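Werkstatt Notizbuch Messungen Archiv Suche
Zuletzt aktualisiert: So 26. November

Regal einräumen, Regal ausräumen – Stand der Dinge

Wieder ein Wochenende mit der Frage verbracht, ob unser Greifer im nächsten Jahr irgendetwas tut, wofür man ihn nicht vorher eine Stunde lang überreden muss. Vekari hat die neue Firmware geschickt, mit dem Hinweis, das »Handling quaderförmiger Gebinde« sei damit im Wesentlichen gelöst. Im Wesentlichen. Ich habe das Wort im Anschreiben unterstrichen und den Zettel an den Schaltschrank geklebt.

Versuchsreihe am Clavcombe-Arm: 100 Griffe auf Kartons, Aufgabe immer gleich. Karton aus der Reihe ziehen, Aufschrift lesen, aufrecht in den Korb stellen. 68 davon gingen durch. Bei 13 war der Karton zwar im Korb, aber verkehrt herum, was der Auswerter als Erfolg verbucht hatte, bis ich es von Hand korrigiert habe (in den 68 sind sie also nicht drin). Der Rest: Nachbarkarton mitgezogen, Sauger abgerissen, Zeitüberschreitung. Fünfmal musste ich den Not-Halt drücken. Das ist besser als im Frühjahr. Gelöst ist es nicht.

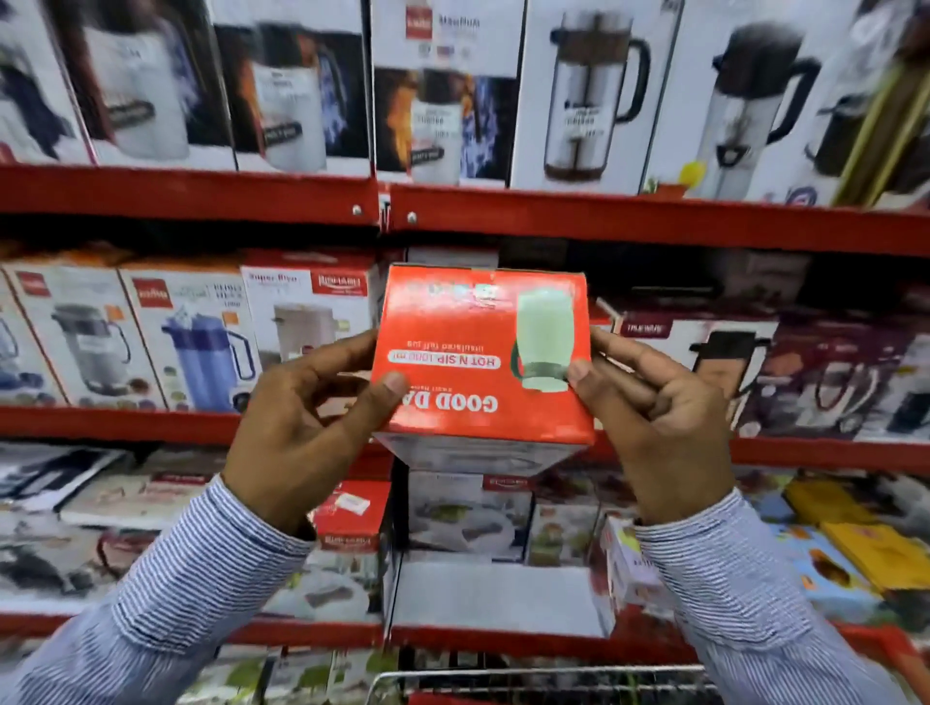
Die Orientierung macht mir mehr Sorgen als der Griff selbst. Solange im Training alles brav aufrecht im Fach steht, liest die Erkennung jedes Etikett und alle sind zufrieden. Im Laden sieht die Sache anders aus: Der rote Karton mit der Isolierkanne, 1000 ml, wird kopfüber gehalten, »HOT N SIP« steht auf dem Kopf, und von dem großen Schriftzug unten fehlt das Ende, weil der Daumen davor ist. Ein Mensch kommt damit zurecht. Unser System meldet bei so einer Vorlage entweder »unbekannt« oder, schlimmer, mit hoher Sicherheit die falsche Artikelgruppe. Dazu kommt das Regal dahinter, in dem lauter Kannen abgebildet sind – weiße, dunkle, stählerne. Segmentierung nach Produktfoto kann man da vergessen, die Maske springt vom Karton in der Hand auf den im Fach und wieder zurück.

Pejman hält dagegen, man könne den Karton ja einfach vor der Kamera drehen, bis etwas Lesbares kommt. Stimmt, kostet aber Zeit, und bei jedem Umgreifen haben wir wieder die Chance, ihn fallen zu lassen. Er will es trotzdem probieren. Soll er, der Arm ist ab Mittag frei. Bitte vorher die Drehmomentgrenze von Achse 4 zurückstellen, die steht noch auf meinem Wert!

Nachtrag Nachmittag: Drehen ausprobiert. Klappt mit leeren Kartons gut. Mit Inhalt wandert der Schwerpunkt und der Sauger löst sich an der Kante. Zwei Finger statt Sauger wäre wohl richtig, nur kommt man damit in eine dicht gepackte Reihe nicht hinein. Die Kombination aus beidem liegt als Angebot von Najafi auf dem Tisch und kostet mehr als der ganze Arm damals. 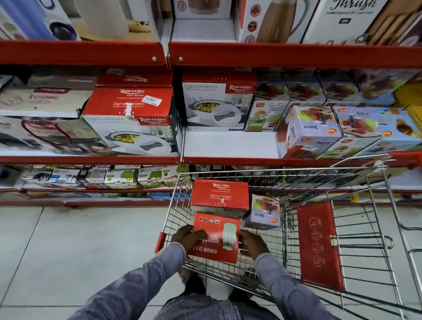
Thema: Ablegen im Wagen

Im Pflichtenheft steht zum Ablegen ein einziger Satz, und der stammt von jemandem, der noch nie einen Einkaufswagen eingeräumt hat. Ein Drahtwagen ist für unsere Tiefenkamera fast unsichtbar. Das Gitter liefert Löcher, der verchromte Draht spiegelt, und der Planer glaubt, er könne quer durch die Seitenwand fahren. Drinnen stehen dann schon Sachen wie der Rishabh-Karton mit der Casserole und daneben die Juicer-Schachtel, und der nächste Karton kommt flach von oben. Wohin damit? Daneben, obendrauf, hochkant? Wir Menschen halten den Karton kurz über den Wagen und legen ihn irgendwohin, wo es passt. Cirnus rechnet an derselben Frage, bis der Timeout kommt, und legt dann gar nicht ab.

Für nächste Woche:
– Wagen mit mattem Klebeband umwickeln und messen, ob die Tiefe besser wird. Geschummelt, aber dann wissen wir wenigstens, woran es liegt.
– Kopfstehende Etiketten in den Trainingssatz, auch halb verdeckte.
– Den Auswerter so ändern, dass »im Korb« und »richtig im Korb« getrennt gezählt werden.
– Vekari fragen, was genau sie mit »im Wesentlichen« meinen.

Zum Termin mit der Geschäftsleitung gehe ich mit den 68, ohne Video.

Kommentare (3)

P. Soltani: Achse 4 steht wieder auf Standard. Beim Drehen war übrigens dein Saugnapf eingerissen, ich würde den Nachmittag nicht werten.

Gast: Matt einsprühen statt Klebeband, geht schneller. Kreidespray, lässt sich abwaschen.

Werkstatt 2: Wer hat den Drehmomentschlüssel?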